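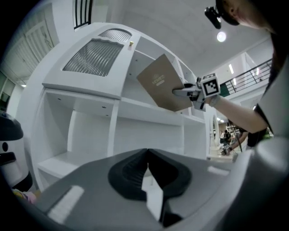 Bremholm Furniture Library Opens Its Doors With 252 Pieces to Borrow

BREMHOLM, Fri 30 April. Families in Bremholm can now borrow a bookcase, a desk or a kitchen table the same way they borrow a novel. The Bremholm Furniture Library opens tomorrow at 10 a.m. in the old Bavutton shoe warehouse on Mill Street, and we could not be happier to finally unlock the door!

The library starts out with 252 pieces, nearly all of them given by local households and businesses. Members can keep an item for up to 2 years, swap it when their needs change, or buy it for a small fee if they have grown too fond of it to let it go. Membership is free for students and for anyone moving into a first home, and $41 a year for everyone else.

The idea came out of last October's Mahasneh Street swap day, when more than 200 people turned up (in the rain!) and the tables were bare before lunch. People kept asking when the next one would be. We wanted something that stayed open all year, and the town's reuse fund agreed to cover the first year's rent.

Repairs will be handled in the back workshop, run together with Zunemura Woodworks. Drop-in sessions on Saturday mornings will cover loose joints, sticky drawers and worn-out finishes, and beginners are very welcome. Bring the wobbly chair.

Donations are taken during opening hours. Small tables and children's beds are needed most. Please keep hardware and assembly booklets together with the piece. We cannot accept mattresses.

Opening hours: Tuesday through Saturday, 10 a.m. to 5 p.m.
Press contact: Bremholm Furniture Library, front desk, Mill Street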